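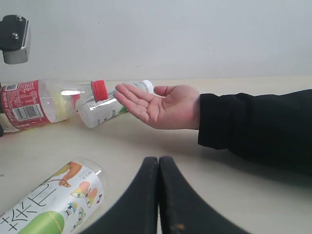

Working Groups and Open Questions After the Skalo Exchange Meeting

The Skalo exchange on neighborhood conversation events closed on Monday with four working groups still holding open items. The partners present were Bidgate, which hosted, Castau and Shehata. This item records what was agreed, what was sent back for rewording, and what each partner owes the others before the next call in September.

1. Matching of hosts and guests

The first group dealt with how guests are assigned to conversation tables. Three methods are in use. Castau assigns by arrival order. Shehata uses a sign-up sheet with topics listed but no host names. Bidgate assigns in advance from a short form and keeps 2 tables back for people who walk in.

The group compared records from the last season. Bidgate supplied forms from 115 guests, of which 29 asked to change tables during the evening. Castau and Shehata do not record changes, so no comparison was possible. It was agreed that all three partners will log table changes from now on, using one line per change: time, table left, table joined. The reason for the change will not be asked.

Arrival order stays permitted. Castau noted that its events are held in a market hall and that most guests do not know in advance that they will attend. A form would exclude them.

2. Language support

The second group reviewed interpreting. The present guide says that an interpreter "should be available where needed." Several participants found this too loose to plan with. The new wording is as follows: each event names its working languages on the poster, and an interpreter is booked for every working language other than the local one. Guests who need a further language can ask up to a week ahead. The organizer replies either way.

There was a longer discussion on whether a family member may interpret. Shehata allows it at the guest's request. Bidgate does not, on the grounds that guests speak less freely. The group did not settle the point and both practices will be described in the guide side by side - with the wording to be drafted by each partner for its own section.

Interpreters sit beside the guest and not between guest and host. This was already common practice but had not been written down.

3. Consent and records

Hosts sign a consent form before their first event. The form now in use covers photographs, sound recording and quotation in a single signature. Telmo Olmedo, who chaired the group, proposed splitting it into separate signatures, and this was accepted. A host may agree to be quoted and refuse to be recorded. Consent can be withdrawn at any time up to publication, and after publication the partner removes the material from its own pages on request.

Guests do not sign. If an event is to be recorded, that is stated on the poster and again at the door, and at least one table is kept outside the recording area.

Signed forms are held by the partner that ran the event. They are not passed to the other partners. The question of how long to keep them remains open, as the rules differ between the places where the partners work. Each partner will report its own legal minimum on the September call.

4. Training of hosts

The fourth group had the shortest report. Host training currently takes one full day at Bidgate and two evenings at Castau. Shehata trains hosts one at a time. The content is similar across all three: how to open a conversation, how to decline a question, how to end early, who to signal for help. The group recommends that the practice session be run with people the host has not met before. Colleagues playing the part of guests tend to ask easier questions than the public does.

A printed card with the signals for help will be added to the host pack. The first run will be 400 cards. Bidgate will do the layout, and the text will be kept to one side so that the reverse can carry the local language.

Items not reached

Two agenda points were put off for lack of time: the use of schools as venues, and payment of travel costs for hosts who live outside the event area. On the second point partners are asked to send their current rate and the form they use to claim it. A request from Castau to discuss evening events for shift workers will be added to the same call.

Corrections to the group notes should go to the partner that took them - Bidgate for groups 1 and 3, Castau for group 2, Shehata for group 4. The notes list attendance by partner only. Anyone who wishes to be named as a contributor to the guide should say so when sending corrections.

The draft guide will be circulated with changes marked. Sections without comments by the September call will be treated as accepted.

7 shares | 3 comments

Related items
Choosing a room for table conversations
Poster wording: what was changed and why
Notes from the host training day at Bidgate
Questions hosts may decline

Skalo Exchange Newsletter | Contact the editors | Copyright Skalo partners | Back to top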